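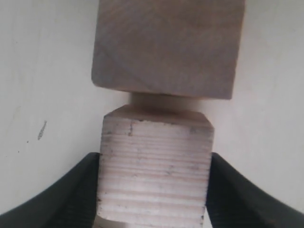

Ticket 644, attachment 1. Wrist view, lower block in the fingers, peg showing between the two blocks.

Ticket 644
Cell: Marty (peg assembly, Zirkisau)
Opened by: Kanini Lema
Opened: 13/05/2022
Priority: Medium (was High, then lunch happened)
Status: Closed, with one item parked

Problem as reported
Marty stops with the pieces almost together and a thin band of peg still showing. The controller says "insert complete." The controller is an optimist. No alarm, no force warning, green light on the tower, and a joint you could slide a playing card into.

Happens on some cycles and not others. Restarting the cell makes it go away long enough for whoever restarted it to feel clever.

Already tried by the shift before I got it
Restart. Second restart. Cleaned the camera window. Raised the push force by an amount that was not written down. Please write it down. I put it back to the value on the cell sheet before doing anything else.

Log entry 1
Read the attachment against the taught position. The fingers have the lower block on its left and right sides at matching height, so the grip looks fair from this angle. The upper block sits a bit to the right of the lower one. The chamfer on the lower block is easy to see, and so are the growth rings on its face, which gives the vision software plenty of lines to get excited about.

There is a small dark mark on that face, left of center just below the chamfer. Could be a split, could be dirt. Noted because Marty's edge finder has a history with small dark marks. Last February it spent most of a week lining up on a knot.

Log entry 2
Ran the cell in step mode with the force trace open. On a good cycle the force climbs, drops as the peg goes in, then climbs hard when the faces meet. On a bad cycle it climbs hard early and stays there. Marty treats any hard climb as "faces met" and goes home happy.

So we have two questions. Why does the peg bind, and why does Marty think binding counts as finishing?

Log entry 3
Second question first, as it was easier. The done check looked at force only. The depth check was in the program, commented out, with the note "temp, put back." No initials. Put back.

Bad cycles now end in alarm 61, depth not reached. Production has pointed out that the cell alarms more than it did this morning. Correct. It was lying this morning.

Log entry 4
Now the binding. Swapped in the metal test pieces and ran the edge finder against them. Repeats fine. Went back to wood and it wandered sideways from one piece to the next. With the search window drawn on screen, the reason was plain: the window came down far enough to take in part of the block face, and the finder would sometimes choose a grain line or a speck over the chamfer edge.

Moved the bottom of the window up so it covers the chamfer and stops there. The old window file is saved as program 149 in case anyone misses it.

Log entry 5
Checked the fingers while I was in there. Blew the dust out of the ridges on the pads. Both finger screws on the left side took a small turn with the key, so I tightened the right side too and put paint marks on all of them. If a paint line is broken at the next check, tell me before you tighten it.

Retaught the grip position with the metal pieces. Also emptied the crumbs from under the fixture, which were mostly wood.

Log entry 6
Ran the rest of the shift in automatic. One alarm 61, from a block with a burr on the hole. Marty was right to complain, and I have told him so. Faces closed on everything else I pulled and checked with the feeler gauge.

Reply from Lollard, production
Can alarm 61 be made to clear itself? Operators have to walk over.

Reply from Kanini Lema
No. Walking over is the feature. Take the pieces out, look at the hole, then press reset. If it comes up 2 times running, stop and call me. Do not raise the push force.

Parked
Light hood for the camera, on order from Cetside. When it arrives, check the search window again before handing the cell back.

Closed by Kanini Lema. Cell sheet updated, old sheet pulled from the folder on the door.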